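Fifteen months of sourdough and I still get up early for it

October 27, 2024

Okay, so the rye starter is finally behaving and I have to write about it somewhere, because my family has stopped listening.

If you've been reading for a while you'll remember the April disaster, when I tried to switch the whole jar over to dark rye in one go and ended up with something that smelled like nail polish remover and did nothing for a week. I had kept a little of the old white starter in the back of the fridge (thank goodness), and I started over from that. This time I went slowly. A spoonful of rye in the first feed, two in the next, and so on until the white flour was gone. It took most of the summer, and I loved every minute of it!

The loaf I make most now is one I've been calling the Skemard loaf, after the street I lived on when I baked my first one. It's 312 grams of bread flour, a good scoop of rye, water, salt and a handful of toasted sunflower seeds if I have them. The crumb is tight but soft, and the crust gets those tiny blisters all over when the dough has had a long night in the cold. I used to chase the big open holes you see all over the internet. Then I noticed how much jam was ending up on my shirt.

Timing is still the part I find most fun, and the part I get wrong most often. In warm weather the dough races. I mixed a batch in the middle of August, went out to water the tomatoes, got talking over the fence, and when I came back it had climbed right up to the lid. I baked it anyway. It came out flat and sour and we ate it as toast for days with butter and far too much salt, and I'd do that again on purpose. Now that the mornings are cold I leave everything an extra couple of hours and go by feel. The dough should wobble when you nudge the bowl. If it just sits there, go make a cup of tea.

I also found a new flour! There's a small mill called Praltell that sells at the market two towns over, and their whole wheat smells like a hay barn in the best way. It drinks a lot more water than the supermarket kind, so my first try was stiff as modeling clay. The second time I added 30 grams more water and it came together beautifully. I've been putting it in pancakes and pie crust too, and even in a batch of chocolate chip cookies, which vanished before they had cooled.

On shaping: I've gone back to the simple way. Pat it out, fold the sides in, roll it up, pinch the seam, into the basket. I spent all of last winter trying a fancy stitching method from a video and my loaves looked exactly the same, except that I was crankier. Rice flour in the basket, by the way. Plenty of it. I have lost enough loaves to a sticky basket to feel strongly about this.

Scoring is another story. I bake at night when I can, with the radio on, and there's this moment when the lid comes off and you find out whether the cut opened up or sealed itself shut. Last week I got the biggest ear I've ever had, a great curling ridge right down the side, and I yelled so loudly the dog left the room. The one after it burst out at the bottom instead. Same dough, same oven, same blade.

Next up is a seeded loaf with a soaker, where you let the seeds sit overnight in hot water before they go in. I've tried it 3 times and the middle has been gummy each time, so I'm going to cut back on the water and bake it longer. I'd also like to try a cold proof of 38 hours, just to see how sour it gets. My guess is very!

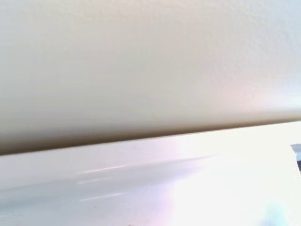
If you have a soaker recipe that works, please leave it in the comments, especially if it uses flax. And if anybody near me wants some rye starter, bring a clean jar with a loose lid and I'll fill it up for you. I have plenty, and it needs feeding again tonight.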